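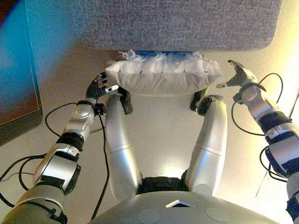

Fadstead open day: an hour with the machine that does cushions

The invitation to Fadstead promised a working humanoid and a chance to talk to the people who keep it going. I have been to enough of these days to expect a video on a loop and a plate of biscuits. There was a video, and the biscuits were poor, but the unit was there as well, and the technicians were willing to answer questions that the brochure hadn't planned for.

The site is on the far side of the Plulwood estate, past two tyre places. We were taken round in groups, first through the workshop and then into what they call the soft goods cell. "Cell" is generous. I was expecting fencing and a light curtain. The floor is pale beige tile, the sort you'd find in a holiday flat, and the robot works on a pillow beside a piece of grey upholstery. The idea, according to the handout, is that a machine meant for homes should be set up somewhere like one. Fair enough, though my own home has carpet and a dog.

The body is silver, with black joints at the elbows and knees and a black cuff at each wrist. The hands have proper fingers. What surprised me was the cabling, which loops outside the arms, with a fair bit of slack over the floor. I asked whether that was the finished arrangement. I was told that the slack is deliberate, that a tight cable pulls on the wrist when the arm reaches forward, and that routing it inside is "on the list". I have heard a good deal about lists over the years. The cables get checked by hand at the start of each session, from the shoulder down, and anything with a flattened or shiny patch is changed. They keep 50 made up and labelled on a rack by the door, and that told me more about how often they fail than anyone in the room would.

The pillow deserves a mention. It is plain white, with a row of dark stitches near the top and the stuffing coming out along the edge in wisps. The cell gets through plenty of them, apparently. A torn one stays in use until the filling starts getting into the finger joints, and then there is a cleaning job that takes a soft brush, a small vacuum and most of a lunch break. The technician who does it would like the pillows retired sooner. The budget, I gathered, would not.

Setting up in the morning goes like this. The arms are brought to a rest position and compared with a printed sheet on the wall. Each finger is then opened and closed in turn, with somebody listening for grinding, and after that the wrists are turned both ways. Only then is a cushion put down. The wrist cuffs come off for inspection after 400 hours of running. The supplier, Vorkau, says 3,000, and when I asked about the difference I got a smile and a remark about brochures – the only straight answer of the afternoon, in my view.

Lighting was the part I hadn't thought about. The tiles are smooth and throw glare back up, which the cameras dislike. Matting has been tried and was taken up again when the feet caught on it. For now they move the lamps and put up with it. I did suggest a different floor. It was written down politely.

Repairs are done in the workshop next door, on a bench with a vice, a hot-air station and a kettle that had no business being there. A hand comes off as one piece and a spare goes on, so the cell can carry on while the faulty one is stripped. They have 2 spare pairs. Both were in bits when our group came through. The software that logs the faults is called Khổng, and it keeps a note against every joint by serial number. I liked it. It was plain to read, and whoever fills it in doesn't dress things up: "finger stiff, fluff again" appeared more than once on the screen.

Would I want one at home? At the moment you would be buying a cushion handler that needs a technician, a rack of cables and a second room for its hands. The sales talk afterwards had it making beds before long, and no price was given, even when two of us asked.

Parking is free but the sign for the entrance faces the wrong way, so go past the tyre places and turn left at the bins. The next open day is in February. I'd take a coat, as the workshop door stays open, and ask to see the fault log before the video starts.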